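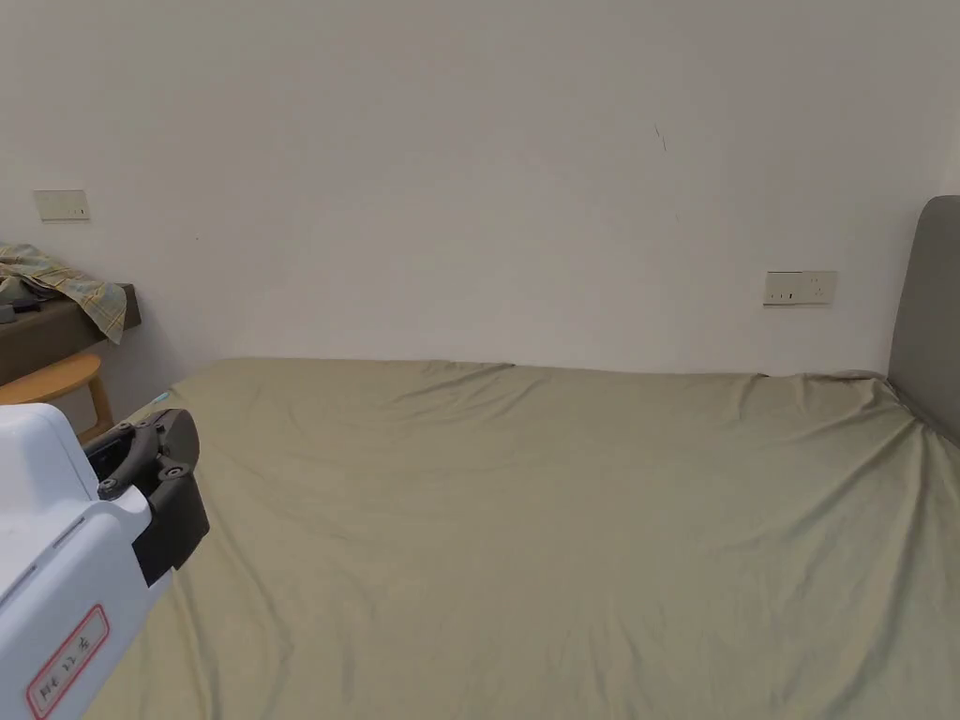
Ticket 3794
Product: Vireck home arm, bed-making routine
Opened by: Katalin Katona
Site: Irine test apartment
Priority: Medium
Status: Open, waiting on Lisevton
Date opened: December 27, 2023

Summary
Fitted sheet routine reports "complete" while the sheet still has deep folds. The customer expects a made bed. The machine and the customer do not agree on what that means.

Problem as reported
The routine ends with a success message as soon as all four corners are scored as seated. It then asks for the pillows. On the olive fitted sheet the middle of the bed comes out fairly flat, but long folds run out from the corner by the headboard and carry most of the way across that side. There are more creases toward the foot, and a bunched spot along the wall. A person would pull on it a few more times before putting a pillow down.

Expected: the routine checks the surface after the corners and goes back for a second pull if needed.
What it does: checks corners, stops.

Setup
Bed against the wall on its long side, padded-looking headboard. Fitted sheet, plain, one color. Software is the October release with default settings. Dark furniture and wooden stool or chair at the foot were left where they normally are. We do not clear the room for tests because customers won't.

Log

Entry 1, Katona
Reproduced with default settings. Same message, same kind of folds. Corner scores were all above the pass mark. I put the sheet on by hand afterward for comparison and it took me nearly 2 minutes, including the wall side, where I had to kneel on the mattress.

Entry 2, Katona
Raised the pull force one step. The front side improved. The wall side did not change. The arm can't get behind the mattress, so it pushes the fabric down into the gap from above, and the extra cloth stays up along the seam. This looks like a reach problem and I don't think force will fix it. Put the force back to default.

Entry 3, Lisevton support
Please confirm the sheet matches the mattress depth. A sheet that is too deep will always leave slack at the corners and the routine can't remove it. Please also confirm the bed was moved away from the wall as shown in the setup guide.

Entry 4, Katona
Sheet size matches the mattress according to both labels. The bed was not moved. The guide does ask for a gap on all sides. Most of the bedrooms we have been in do not have one, and if the owner has to drag the bed out and push it back, they have done the hard part of the job themselves. Please treat "bed against wall" as a normal case.

Entry 5, Lisevton support
Understood. Wall-side beds are on the list but not in the current release. As a workaround, run the smoothing pass by hand from the menu after the corners are done. It sweeps the surface from the center out.

Entry 6, Katona
Ran the smoothing pass 3 times in a row. First pass took out the shallow creases in the middle. Second pass did little. Third pass moved the slack from the foot end toward the headboard and made that corner worse. The sweep doesn't hold the far edge while it pulls, so the cloth just travels. A person does this with two hands, one on the edge and one flat on the sheet, and doesn't think about it.

Entry 7, Srisuk (field service)
Seen the same at another site with a darker sheet. There the surface check did not flag anything even when it was turned on. I think plain sheets give it too little to go on, and soft folds get read as shading. Striped sheets do better. I would not tell customers to buy striped sheets.

Entry 8, Katona
Turned on the surface check (experimental menu). It flagged the headboard corner correctly and missed the bunching at the wall. So part of the detection works. What is missing is a motion that does something useful about it. Set the fold limit to 3000 as Srisuk suggested. No difference at the wall.

Entry 9, Lisevton support
Thank you. Passed to the motion group. Please keep the setup as it is in case we need another run.

Current assessment, Katona
For the rental cleaning client who asked whether they can leave beds to the machine: no, not yet. It can get a fitted sheet onto a mattress, and that saves some lifting. Someone still has to finish the corners and the wall side, and that person could have done the whole bed in the time it takes to walk in, look and fix. Pillowcases and folding towels are further along and I would offer those first.

Requests to Lisevton
1. Change the message from "complete" to "corners seated" until the surface is checked.
2. Add a hold on the near edge during the smoothing pass.
3. Let the user mark one side of the bed as against a wall, and skip the pass mark for those two corners.

Item 1 is only text and should not have to wait for the other two.

Next action: Lisevton to reply on item 1. Katona to repeat the test with the bed pulled out, so there is one run that follows the guide.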